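3. Gathering the demonstrations

We built the Plurkent set to answer a question that has bugged us for years: how much does a picking policy learn from the dull parts of a shift? Most sets of this kind keep the grasp and throw away the rest. We kept everything – the reaching, the waiting, the looking into bins with nothing in them – and we were delighted by how useful that turned out to be.

All demonstrations were collected at the Dretport workshop in May by 2 operators working in turns. Each operator guided the arm by hand control while a wrist camera and a fixed camera recorded together. Sessions ran for 70 minutes, with a break between them, and a full layout change was made before each new session.

3.1 Bins and the wrist view

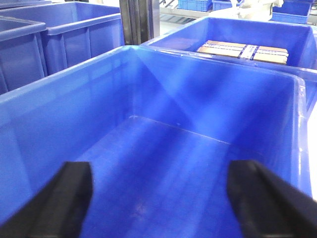
Section 3 – 6 min read

Figure 1. Wrist view over an empty blue bin, gripper open. A strapped cardboard box lies in a neighbouring bin.

Views like the one in Figure 1 are our favourite part of the set. The bin under the gripper is empty, and the only box is in another bin past its far end. A policy trained on grasps alone has no example of what to do next. Ours has plenty, and each carries one of three labels: stay, search or move on. Glossy plastic adds a second difficulty. Bright streaks run along the walls and floor of the bin, and early versions of our model took such streaks for the edges of parcels. We could have dimmed the lights, but we wanted the glare in there, the way it would be in any busy depot.

The final set holds 1,150 demonstrations. Of these, 300 end without a grasp on purpose. Hala Azar wrote the labelling rules for that group, and they are given in full in Appendix B. When two labellers disagreed, the clip went back to the operator who had recorded it, and the operator's reading was kept.

3.2 The fixed view

The second camera looks across the dark work surface to the rail and the shelving behind it. We left the background as it was, cartons and crates included, and did not mask it in training. A clear surface is a valid start state in our scheme, and it gets its own label too. Small marks stay in the data: the pale scuff toward the lower left in Figure 2 is the sort of thing a change detector loves to flag, so we were very happy to have it!

Figure 2. Fixed view of the clear work surface, labelled as a start state.
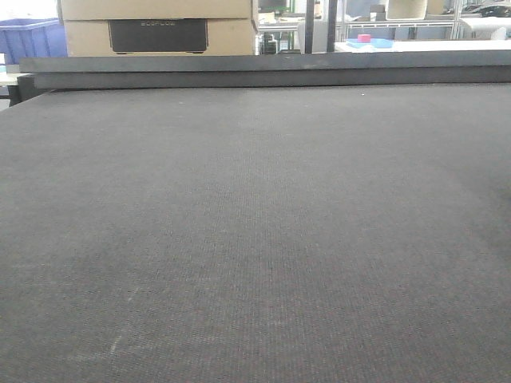
3.3 Checks before training

Ruba Hattar ran every session through Biris, our replay tool, before it was passed on. Biris lines up the two camera streams and flags any gap in the arm's joint record. Flagged clips were recorded again under the same layout, and the first take was moved to a separate folder named Khalaf, which we are releasing along with the main set. The training and test splits were drawn by session, so no layout appears in both.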